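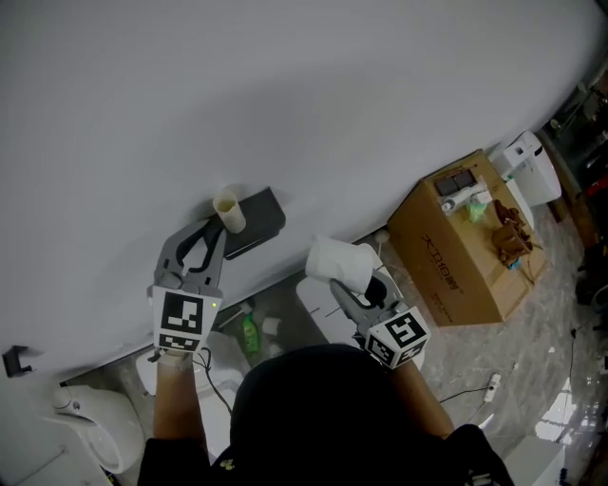

About Cledau

Cledau is a television reference and episode-guide publisher. The site catalogues scripted drama, mostly science fiction and fantasy, at the level of the individual episode: broadcast order, production order, running time, writing and directing credits, continuity notes and a signed critical review. Series-level reviews are not published. A programme is added when it has aired at least one complete season in Canada.

The site began as the television section of Civivau, a print fanzine sold by mail order. When Civivau ceased publication its review archive was transferred to Cledau, scanned and corrected against the original recordings. Archive reviews keep their first wording, including predictions that later episodes contradicted. Corrections of fact appear as a dated note at the foot of the entry.

Coverage

The catalogue holds complete guides to 69 series. A further four are in progress and are marked as partial in the index. Partial guides may have credits and synopses without a review. Animated series are covered where they share continuity with a live-action programme already listed. Web shorts and recap specials receive an entry but no rating.

How entries are prepared

Each episode is watched twice before a review is filed, once without interruption and once with the script notes open. Reviews run to a maximum of 1,000 words. Ratings are given out of ten by the reviewer alone and are not averaged with reader scores, which are displayed in a separate column.

Credits are taken from the screen. Where the on-screen credit differs from the published listing, both are recorded and the screen credit takes precedence. Colour grading, aspect ratio and music substitutions are noted for home releases – these vary by region more often than the packaging suggests.

Continuity data is stored in Mishra, our in-house database, which links characters, locations and props across episodes. Readers can query it from the search page. The July update added cross-series searches and a filter for uncredited appearances.

Drelter

Drelter is our subscriber newsletter. It is issued three times a year and carries longer essays on structure, scoring and season arcs. Back issues are available as downloads.

Independence

Screeners are accepted from broadcasters on the condition that no copy approval is given. Entries based on a screener are labelled and checked again after transmission.

Page last revised December 15, 2022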